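3.2 Open storage

Baskets on wire carts, mostly. Of the 60 households in the Tandholm set, nearly 8 kept soft items on the top shelf, no lid, handles up (Fig. 2). Contents often stick out over the rim. Easy to grab, hard to keep tidy. Coding follows Moffat's scheme, with one chnage: fabric items not sorted by type.

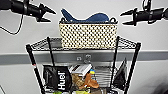 Figure 2. Woven basket with navy fabric item, top shelf of black wire cart.

3.3 Closed storage

Drawers and lidded boxes. Fewer cases, see Table 4.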